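# Setting up the board-test cell in simulation

Revised 5 Jun 2018, Vernon Fortin

Before running the arm on the Dobos bench, build the cell in the simulator and check every approach there. You will need the Jamden scene file and the Esus controller, version 21 or later.

1. Load the table and mat, then place the tester on the mat.
2. Put the red and green bins side by side, to the left of the tester.
3. Fix the arm base on the far side of the table, behind the mat.
4. Set the hover height to 50 mm and the joint speed limit to 14 per cent.

Jog the arm until the gripper points straight down over the top bar of the frame. Save this pose as `hover`.
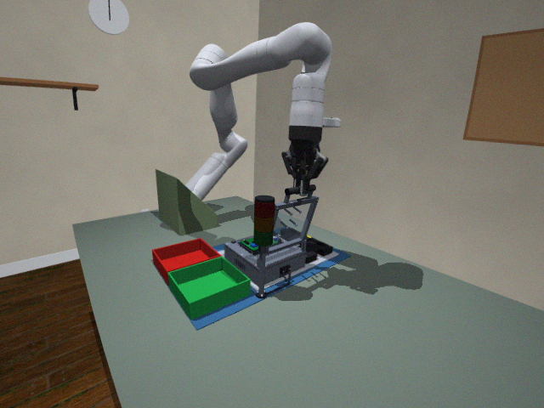
*Gripper over the top bar, tester and bins on the mat.*

Next, set up the lid approach. Lower the wrist in short moves and keep it vertical - a tilted wrist puts the finger linkages too near the lid. Save the pose as `lid_edge`.

The signal tower has three segments, and each one is driven by its own output. Map red first, then check it from the side view with the lid raised.

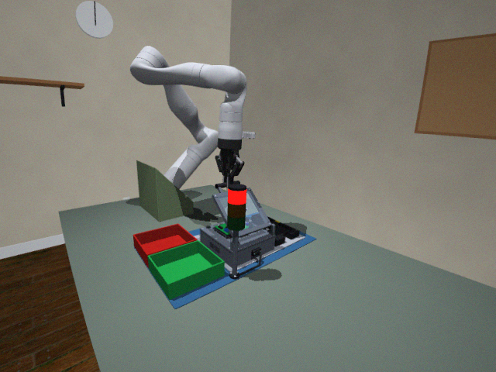

If the wrong segment lights, swap the output numbers in the scene file and reload. Leave the bins empty for now. Set the contact timeout to 500 ms, then step from `hover` to `lid_edge` and back with collision checking on.

Bilal Hourani keeps the Guketbridge workshop copy of the scene. Send him changed poses as a separate file - he merges them by hand.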